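Gripper upkeep, Sadville bench: where we are at the end of July

Hi Shanthi, you asked for the short version of what the maintenance money has been doing, so I'm writing this one myself and leaving the spreadsheet to Gayan.
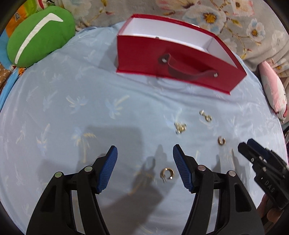
The hand-held grippers are in much better shape than they were in spring! We had two problems back then, pads wearing smooth and linkages getting sloppy, and they kept masking each other. You'd swap the pads, the thing would still drop an earring, and only then would you notice a pivot pin had play in it. So now the pins get checked first, every time, before anyone opens a bag of new pads.

Chathurika wrote up the routine and it fits on one side of a page. Wipe the ribbed pads, close the jaws slowly and look for daylight at the tips, wiggle each arm, snug the linkage screws (gently, Gayan, gently). If the tips meet unevenly she re-seats the pads and tries again on a thin hoop, the meanest test we have. A fat box handle will forgive almost anything. Small jewelry won't.

We've logged 168 hours of use since the last report and replaced 69 pads, more than I budgeted for. Part of that is my fault, as I let the Otham batch go out before we'd tried the glue properly, and a bunch of them peeled at the corners. Sajib found a better adhesive and the Flanport units have been on it for three weeks with no peeling so far. I'd like another month before I promise you anything.

Money: we've spent $700 on pads, pins and screws, and around $208 of the parts line is left. I'd like to put that toward spare pivot pins, plus a proper small screwdriver set (ours has been raided for parts of itself).

Still open: the right jaw on the Nguyen unit sticks a little when it's fully open. Anitha has had it apart twice and suspects a slightly bent arm. She's swapping the arm next, and I'll send you a note once it's back together.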